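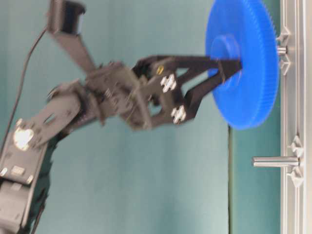

About Ronora

We run evening and weekend classes in gears. That is the whole subject. People phone to ask whether we also do woodturning, or pottery, or something the kids would like, and we say no, we do gears, and there is usually a short silence before they ask about parking. (There is parking. It is behind the tire shop.)

Ronora was started by Naomi Shemweta, who had spent a long time repairing packaging equipment and a longer time explaining to other people why it had broken. Her view was that most of them could have seen it coming if they had ever been made to put a gear on a shaft, take it off again, and think about what happened in between. She rented one room, bought a secondhand bench and a box of mixed gears from a closing hardware store, and ran the first class for 2 students. One of them was her brother-in-law. He has asked us to mention that he paid.

The room is bigger now and the box of gears has become a wall of drawers. At last sorting we had 108 different sizes, if you believe the labels, and you should not believe the labels in the bottom row.

What we teach

The first course is called Boson, a name Naomi picked on the grounds that it was small and sounded fundamental. It runs for 6 evenings. You learn to count teeth without losing your place, to work out a ratio with a pencil, and to tell a gear that fits its shaft from one that has been persuaded. There is very little theory on the first evening. There is quite a lot on the third, and we put out better cookies.

The second course, Mwaipopo, is for people who have finished the first and did not find it off-putting. It covers gear trains, backlash, mounting on aluminum rail, and alignment, which takes up two evenings and could take up ten. Students build a working train of their own design and then swap with a neighbor, who tries to find out what is wrong with it. Friendships have survived this.

Most of the practice pieces are large plastic gears, bought in blue. Grown adults with engineering degrees have been known to look insulted when handed one. Plastic is light and cheap, a big gear is easy to see from the back of the room, and when one rolls off the bench it makes a noise you can talk over. The metal ones come out later in the course, along with the rule about closed-toe shoes.

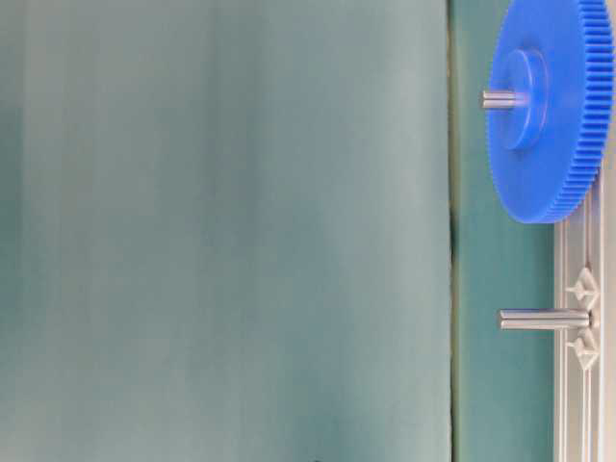 Blue gear on its shaft, seen nearly edge-on. The raised part in the center is the hub.

We spend longer on the hub than people expect. Everyone wants to talk about teeth - teeth are what make it a gear and not a plate - but a gear with perfect teeth and a sloppy hub is just going to wobble with great precision. Erick Muli, who teaches Mwaipopo and wrote most of the handouts, makes every class look at a gear from the side before they are allowed to look at it from the front. He would like it known that he is fun at parties.

Who comes

Clock people, bicycle people, retired machinists who want to correct us, and a steady number of theater technicians. We also run a daytime session for local firms. Tustska sent its whole maintenance crew last October and has since sent them again, which we are choosing to take as a compliment.

You do not need any experience. You need to be able to read a ruler, and to sit next to somebody who hums.

Practical matters

Classes are kept small. Tools and gears are supplied, and the gears stay here, including the little brass ones, and we do check. Bring a pencil, not a pen. The coffee is free and priced accordingly.

To ask about the next course, call the office in the afternoon and let it ring. The phone is at the far end of the room from the bench.

Page last updated Mar 27, 2021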